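December 2022, and I have once again been put in charge of the street's holiday cookie swap. A thread.

---

**1/** By "put in charge" I mean I answered an email before reading it.

---

**2/** The swap works like this. You bake 13 of something per household. You go home with 13 of something else. You started with flour and an afternoon, and you end with a tin of other people's opinions about nutmeg.

---

**3/** There are 248 messages in the group chat so far. Most of them are about whether fudge is a cookie.

---

**4/** Fudge is not a cookie. I said this last year and lost the vote. Dima Masri brought a slab of it the size of a phone book and it was gone before I got my coat off, so I've let the matter drop, publicly.

---

**5/** The sign-up sheet currently lists six snickerdoodles, one "TBD," and one "something with dates???" The dates are Afaf Harb. Hers are the only ones anybody hides from their own children.

---

**6/** I asked her for the recipe. She said it's mostly butter and then changed the subject to my gutters.

---

**7/** My own entry is a molasses thing from the back of an old Brorden flour bag. The bag says "chill dough 2 hours." Every year I chill it for however long I can stand it and every year they come out as one large cookie with corners.

---

**8/** Also in dispute: containers. If you bring your cookies in a nice tin, you will never see the tin again. I have lost two to the house with the blue door. I can see one of them from the sidewalk. It has pencils in it.

---

**9/** Kitchen table is cleared off for the molasses operation, more or less.

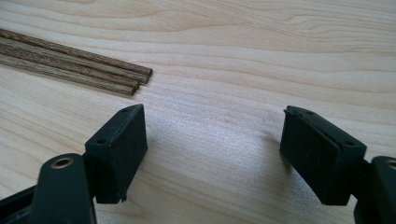

Can you freeze the dough ahead of time?

Roll it into balls first, freeze them on a tray, then bag them. They'll keep until well after you've stopped wanting cookies.

---

**10/** Message 249 just came in. Someone would like to know if Chex mix counts.

---

**11/** I've typed "no" and deleted it twice. Going to go chill some dough.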